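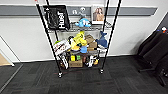
Störungsbericht zum Greifversuch am Rollregal

Elletberg, Juli 2024

Während der letzten Versuchsreihe mit dem mobilen Manipulator Ruddock kam es zu einer Störung, bei der der Arm das Regal während des Rückzugs verschob. Verletzt wurde niemand, Sachschaden ist nicht entstanden. Der Vorgang wird an dieser Stelle dennoch ausführlich festgehalten, da er eine Lücke in der von mir verwendeten Sicherheitskonfiguration offengelegt hat.

Aufgabe

Der Manipulator sollte Gegenstände vom mittleren Boden eines schwarzen Drahtregals entnehmen und wieder ablegen. Die Belegung war mit Absicht unordentlich gewählt: Plüschtiere und Kartons stehen dicht beieinander. Das Regal steht auf Rollen, der Untergrund ist mit Teppichfliesen belegt. Vorgesehen waren 30 Durchläufe mit einer maximalen Armgeschwindigkeit von 200 mm/s. Die Greifplanung übernahm das Paket Nusamari in der unveränderten Grundeinstellung.

Hergang

Die ersten Durchläufe verliefen ohne Beanstandung. Im achten Durchlauf erfasste der Greifer eines der Plüschtiere am mittleren Boden und schloss dabei zugleich um einen Draht der Ablagefläche. Die Greifplanung meldete einen erfolgreichen Griff. Beim anschließenden Rückzug folgte das Regal dem Arm und rollte um 300 mm nach vorn, ehe ich den Not-Halt betätigte. Die automatische Kollisionserkennung hatte bis zu diesem Zeitpunkt nicht ausgelöst.

Nach dem Not-Halt blieb der Greifer bestimmungsgemäß geschlossen. Das Lösen erfolgte von Hand nach Trennung der Energieversorgung. Anschließend wurde das Regal an die Wand zurückgestellt.
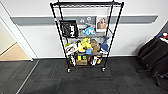
Ursachen

Die Auswertung der Protokolle ergab zwei voneinander unabhängige Mängel.

Erstens lieferte die Tiefenmessung im Bereich der Drahtböden lückenhafte Werte. Dünne, glänzende Stäbe werden vom Filter als Rauschen eingestuft und aus der Punktwolke entfernt. Für die Greifplanung war die Ablagefläche damit stellenweise nicht vorhanden, sodass ein Griff durch den Boden hindurch als zulässig bewertet wurde.

Zweitens war die Kraftschwelle der Kollisionserkennung für ortsfeste Möbel ausgelegt. Ein Regal auf Rollen setzt dem Zug nur geringen Widerstand entgegen. Die gemessene Kraft blieb über den gesamten Weg unterhalb der Schwelle. Die Freigabe dieser Einstellung lag bei mir. Eine gesonderte Betrachtung beweglicher Möbel war unterblieben.

Maßnahmen

Der Versuchsbetrieb wurde nach dem Vorfall eingestellt. Für die Wiederaufnahme gelten folgende Festlegungen:

Die Regalböden werden als geschlossene Sperrflächen in das Umgebungsmodell eingetragen.

Nach jedem Griff erfolgt ein kurzer Prüfhub. Steigt die Last stärker an als für den Gegenstand hinterlegt, wird der Griff geöffnet und der Durchlauf abgebrochen.

Regale auf Rollen sind vor Beginn gegen Wegrollen zu sichern. Die Sicherung wird im Versuchsprotokoll vermerkt.

Offen ist, ob der Tiefenfilter selbst angepasst werden kann, ohne dass an anderer Stelle Fehlmessungen auftreten. Die Prüfung hierzu soll im Oktober abgeschlossen sein. Bis dahin wird am Rollregal ausschließlich mit den eingetragenen Sperrflächen gearbeitet.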